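Wimley Adds Insulated Travel Tumbler Set to Its Drinkware Line

HEBDEN, May. Wimley, a maker of kitchen and table drinkware, has released the Riltska, a boxed set of 2 insulated tumblers with matching lids. The set replaces the single-tumbler pack sold under the same name and is sold through kitchenware stores and the Wimley online shop.

Each Riltska tumbler has a double-wall body in stainless steel with a vacuum between the walls. The inner wall is left unpainted. The outer wall is powder coated and comes in slate, cream or dark green. Both tumblers in a box are the same color. Mixed-color boxes are not offered at launch.

The tumbler stands 7 inches tall and holds 16 fluid ounces when filled to the line stamped inside the rim. The base is narrower than the body and fits most car cup holders. A silicone ring on the underside reduces sliding on smooth surfaces and can be pulled off for washing.

The lid was redesigned for this release. The earlier lid used a sliding tab that was fixed in place. The new tab lifts out, and the gasket sits in an open channel that can be reached with a bottle brush. Lids from the earlier pack do not fit the new tumblers.

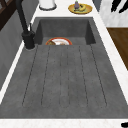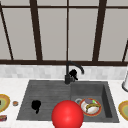

Can the lid and the tumbler both go in the dishwasher?

The lid, tab and gasket are rated for the top rack. The tumbler should be washed by hand, as repeated machine cycles can dull the powder coating.

Wimley tested the lid hinge and tab seat for 2,000 open-and-close cycles before production. Samples were then filled, closed and laid on their side for 30 minutes. The lid is splash resistant and is not sold as leakproof.

Packaging is a two-piece cardboard box with a molded paper tray. A care card and one spare gasket are included. Further gaskets can be ordered in packs of 2.

Distribution to stores is handled by Rorkeck, which also supplies replacement lids. Retailers holding stock of the single-tumbler pack may continue to sell it. Trade orders for the new set are accepted by the full case only.

Press contact: Wimley Product Information, Hebden office. Product samples and color cards are available on request.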